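Wynne rec center shuts for boiler work

The Wynne recreation center closes for 17 days in August while crews swap out the old boiler, the town of Ornstead said. Swim lessons move to Grirmont pool. No lessons at all the first 2 days. 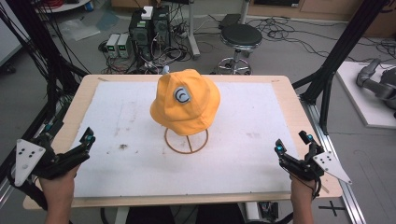
Passes get extended automaticaly, no need to call. Lockers have to be emptied before the closure, anything left goes to the front office at Grirmont. Day camp is not affected. Same hours, drop-off at the side door on Skarent Street.
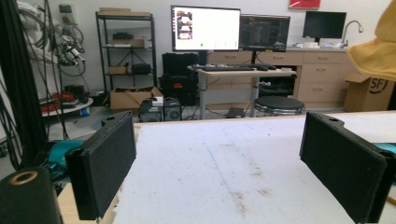
A white work surface with a light wooden edge.

Parking will be tight. The contractor gets the north lot, so 90 spaces gone until the job is done. Street parking limit goes up to 4 hours on the blocks nearby.

"We looked at doing it in winter and it just wasnt going to happen," said center manager Elikem Addo. Showers were cold twice last season, she said, and parts are getting hard to find.

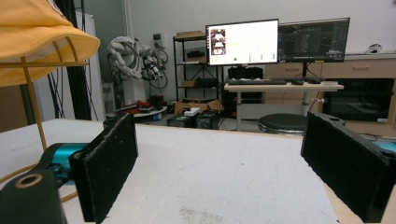
White tabletop, orange cable along the left side.

Reopening is set for 6 a.m., lap swim first. Evening classes pick up the same day. Updated schedule at the front desk.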